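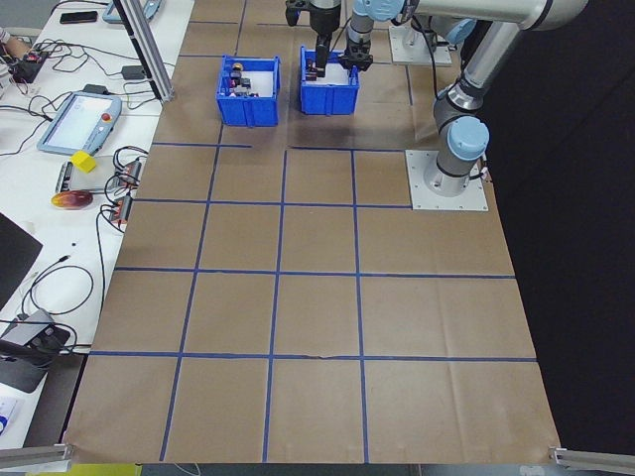

Bradley Inskip wrote in after the March issue to say that our cell setup rules read as if they had been written for people who never have to move a table, and could we please put out a version that fits on one page and can be read with a screwdriver in one hand. Fair enough! He also wanted to know why the tape grid gets its own section when the emergency stop gets two lines.

So we rewrote the whole thing, and I'm really happy with how it came out. The new sheet is six rules long (the old one ran to four pages) and it went up on the Galwood shared drive last week. Please bin any printed copies of the old one, including the laminated ones, which I know some of you are fond of.

**1. Paper first, then tape, then robots.** Kraft paper goes down flat and hangs over the near edge. Tape lines go on before any program is loaded. A crease is fine. A tear on or near a tape line gets patched before the next run, and you note it in the log, even if it looks like nothing.

**2. The grid is the reference.** Bins, fixtures and test parts are called out by row and column, counted from the front left. Bradley, this is why it has its own section – when somebody says "a bit to the right," the person holding the pendant and the person standing across the table will each hear something different.

**3. Pendant in reach, stop button clear.** It sits on the side table with the screen up and the red button facing the operator. Nothing goes on top of it. Yes, it was two lines before and it's still short, but it has moved up from the bottom of page three and it's in bold on the new sheet.

**4. Two people for any gripper change.** One works on the tool, the other holds the pendant and does nothing else. This was the most argued-over rule at Stadix, and I'm so glad it stayed in. The Hiltonero crew have been doing it this way since they started bin picking and they swear by it.

**5. Side table rules.** This is where we all slip, me included. Power adapters, bare boards, phones and spare cable all drift onto the white table and then it's a nest. The rule now says that anything with a live terminal gets a spot of its own, cables run toward the back, and personal stuff goes on the shelf by the door. Test objects that aren't in a bin go back in the tub at the end of the session.

**6. Arms and hands.** Nobody reaches over the paper while an arm is enabled. That covers reduced speed as well. If a part lands outside its bin, stop, wait for the operator to call it, then reach.

We took the draft through Yeoman first, where the team logged 1,627 picks under the new rules and sent back a page of comments in very small handwriting. Most were about wording. One was a great catch: the old sheet told you to check the base plate bolts "regularly," and no two people agreed on what that meant. It now says at the start of every shift and after any table move. There's a box to initial.

Still open: whether cells with two arms need a separate startup check for each one. I think they do. A couple of you think a joint check is plenty as long as both bases are looked at, and I'd love to hear more on that before the sheet is final. Write your comments on the draft itself or drop them in the box outside the Galwood lab, and put your cell name on them so we know which setup you're talking about.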